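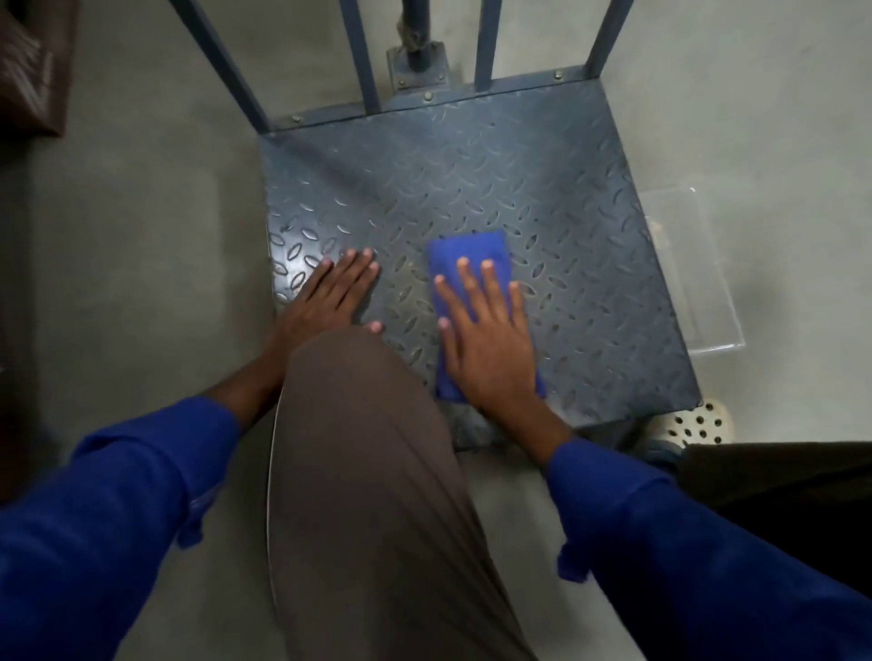
Progress report on the Listia palletising cell, Bullport
Mon 2 December

Hello again, and sorry this one is a bit longer than the last. You asked for more about how the cell is being looked after and less about throughput, which suits me fine as that's what I've spent most of the month doing!

First the number you'll want anyway. The Listia ran 388 hours over the period with two unplanned stops. Both were the same fault, a vacuum cup on the gripper that had gone hard and was letting boxes slip. I've swapped the full set and put a spare set in the drawer under the control cabinet. Your grant covered both sets and there's a bit left in the consumables line.

The service interval is the other thing that's changed. Nultemeck's handbook had us greasing the wrist joint every 1,000 hours, and we were doing it when somebody remembered (I'm including myself in that). It's now on the Seok scheduler, which pops up on the operator screen and won't go away until you sign it off. Slightly annoying, and it works a treat.

Then there's cleaning, the dull bit, but I do think it's where the money is paying off. We get a fine cardboard dust off the boxes and it settles on everything: the light curtain, the cable tray, the access steps. In May we had the light curtain tripping over and over until I gave the lenses a proper wipe, and I didn't want a repeat. So the cell now gets locked off for a weekly clean, top to bottom, with the steel access steps included.

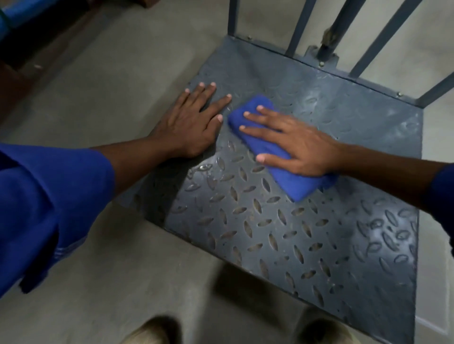

I'd allowed 10 minutes for the steps and that was hopeful. The dust packs down between the raised bits of the tread plate and a broom just skates over the top, so it has to be a cloth and a fair bit of elbow. You put one hand flat to lean on, push with the other and work back towards yourself. I've written it up that way in the cleaning sheet, along with a note to refold the cloth when one side gets mucky.

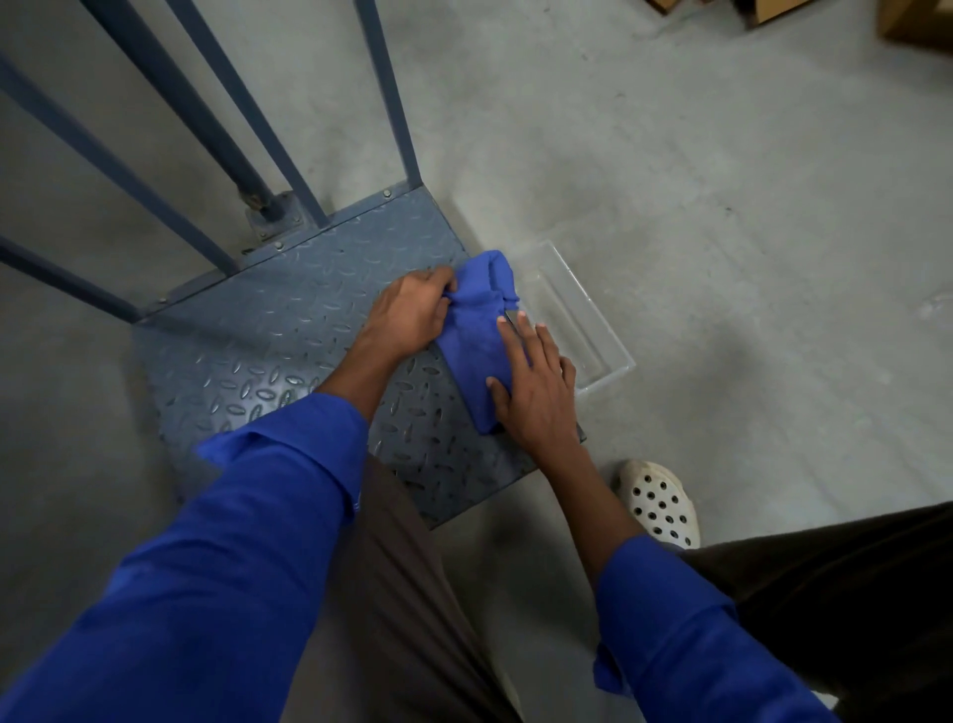

Refolding the blue cloth on the steel step, with the clear plastic tray alongside.

The microfibre cloths have been a good buy, by the way. We had been getting through paper roll at a silly rate, and it shredded on the tread and left bits behind. I've moved what we saved there into the spares budget, I hope that's all right with you. 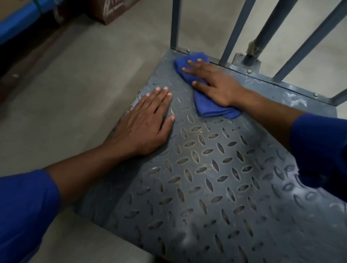

Repairs next, and there's a short list. The guard door hinge wants shimming, the teach pendant cable needs a new clip, and I'd like to re-level the infeed conveyor while the arm is parked. I've also added the access steps. The binding round the lower part of the round post is rusty and frayed, so I want that off and the steel underneath looked at before anything goes back on. While I'm down there I'll put a spanner on the hex bolts along the back rim too. All of that is our own labour and I'm not asking for anything extra.

What I would like is a yes or no on the second dust extraction hood. The Nultemeck quote is in the shared folder under Bullport, and if you can let me know before the next order goes in I can get it fitted during the same shutdown as the hinge.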